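Sorting and Storage of Short Bar Stock in a Shared Teaching Workshop

Project report, second-year Workshop Practice module
Submitted Sat 19 December

1. Background

The Clumport teaching workshop keeps short lengths of coloured bar for use in measuring, marking-out and jointing exercises. The stock is supplied by Imrie in two colours, red and dark green, and is shared between several classes. At the start of the project the bars were returned after each session to whichever container was nearest. Teaching staff reported that sets were often incomplete and that the first part of a class was spent looking for pieces.

The project was asked to propose a simple method of storing the bars, to try it over one term and to report on the results. The budget did not allow for new shelving. The work was therefore limited to the bins, benches and labels already held by the workshop.

2. Condition of the stock

An initial stocktake recorded 286 bars. Of these, 66 were set aside as unsuitable for measuring exercises on account of damaged ends. The remainder were wiped down, checked against the class lists and returned to use.

The containers were also inspected. The grey metal bins were found to be sound, although the floors are scratched and worn from long service. Plastic trays by Zilow were considered as a replacement, but they proved too short for the longer bars and were returned to the general store.

3. Layout of the bins

Two arrangements were compared. In the first, each bin held one colour only. In the second, each bin held a mixed working set of red and green bars, sufficient for one bench. The single-colour arrangement was easier to check at the end of the day, but required students to visit two bins before starting work.

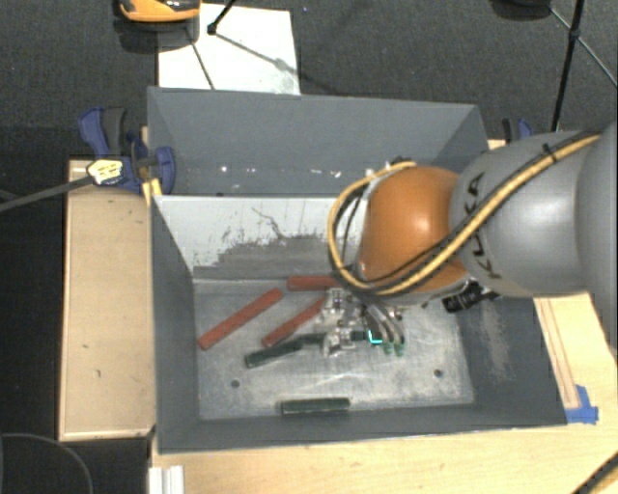

The mixed arrangement was preferred by most of the students consulted. A small number of bars laid flat on the floor of the bin can be counted at a glance, and the two colours are readily told apart. When more bars were added they began to cross and overlap, and the lower pieces were overlooked during checking. A limit of six bars per bin was adopted for the remainder of the trial.

No dividers were fitted. A cardboard divider was tested for one week and withdrawn, as it shifted whenever a bin was carried.

4. Labelling

Labels were printed on Lirelix card and fixed to the outside of each bin. The first version gave the bench number, the colour of each bar and the nominal length. Users found this difficult to read from a standing position. The second version gives only the bench number and the number of bars of each colour, in larger type.

5. Results

Incomplete sets were reported on two occasions during the trial. In both cases the missing bar was found in the bin of a neighbouring bench. Staff noted that classes began more promptly, although no timings were taken and this cannot be stated as a measured result.

6. Recommendations

The mixed sets should be kept, with the limit of six bars per bin. Damaged bars should be placed in a separate marked bin by the door and should not be returned to the working sets. A full stocktake should be repeated in May, before the assessed exercises begin, and the class lists amended where lengths have been withdrawn.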